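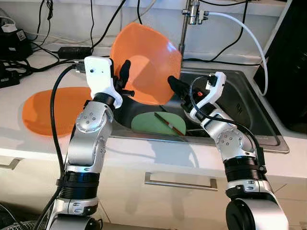 Hard water leaves its mark on everything in a kitchen, and most of the trouble comes from letting it dry where it lands. Our town supply tests at 14 grains, which the water company calls very hard. At that level a clean glass left on the drainer overnight will have rings on it by morning. White scale shows up worst on dark or bright plastic, so a big orange bowl held over a stainless steel sink is a good place to start looking. Tip it toward a window and check the rim and the outside of the base, where drops collect and dry.

These notes were last gone over on 29th November. I took out the part on magnetic descalers, having run one for a year with no change in the kettle.

## Plastic bowls and plates

For a light film, use white vinegar and warm water in equal parts. Wipe it on, leave it five minutes, rinse, and dry with a towel. The towel matters more than the vinegar. If you air dry, you are putting the minerals straight back.

For a heavier crust:

- Soak a paper towel in straight vinegar and lay it over the spot.
- Leave it 30 minutes. Wet it again if it dries out.
- Rub with a soft cloth, then rinse.

Don't use a green scouring pad on plastic. It takes the scale off but scratches the surface, and the scratches hold more scale next time. A paste of baking soda and a little water is safe for most plastics, but try it on the underside first.

Tomato stains are a different problem and vinegar won't do much for them. A day on a sunny windowsill fades them better than anything I've bought.

## Stainless steel sinks

Wipe the sink with a damp cloth and dish soap first. Scale remover can't get through grease - you'll use twice as much and still have a dull patch around the drain.

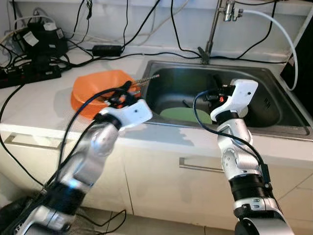 Once the grease is off, spray with vinegar, wait ten minutes, and wipe along the grain of the metal. The grain usually runs the long way. Around the base of the faucet, wrap a strip of cloth soaked in vinegar and leave it for an hour, then go around the seam with an old toothbrush.

Things to keep off stainless steel:

- Bleach, even diluted. It can pit the metal.
- Steel wool. The bits left behind rust and look like the sink is rusting.
- Salt left sitting in water.
- Vinegar left on overnight. An hour is plenty.

Citric acid works faster than vinegar and doesn't smell. I buy the Zevico powder in the small tub and mix one tablespoon to two cups of warm water. The Busta spray is the same idea already mixed, and you pay for the bottle. Never use either one at the same time as a bleach cleaner.

## Forks and other flatware

Scale on flatware shows as a cloudy film or a rainbow tint, mostly between the tines of forks and at the neck of spoons. Stand the pieces in a tall jar of the citric acid mix for 15 minutes, rinse well, and dry each one by hand. Leave out anything silver plated or with a glued handle.

If you use a dishwasher, fill the rinse aid before you blame the detergent. I went through most of a box of Vesis tablets last August before I noticed the rinse aid was empty.

## White countertops

Check what yours is made of before putting any acid on it. Marble and some other stones will etch in under a minute, and the mark doesn't wipe out. Laminate and most solid surface tops can take a quick wipe of weak vinegar. On anything you aren't sure of, stick to dish soap and a plastic scraper held flat.

The usual trouble spot is the strip right beside the sink where wet dishes get put down. A folded towel there saves a lot of scrubbing. Change it daily or it will smell.
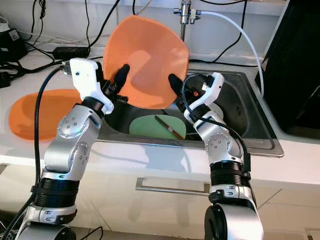
## Kettles and coffee makers

Fill the kettle halfway with equal parts water and vinegar, bring it to a boil, and let it sit 20 minutes. Pour it out, then boil plain water twice and throw that out too. Every four weeks is right for us. With softer water you could go three months.

For a drip coffee maker, run half a pot of the same mix through, switch off for 30 minutes, and run the rest. Follow with two full pots of plain water. Baptiste machines with an aluminum boiler need the maker's own descaler, so check the label underneath.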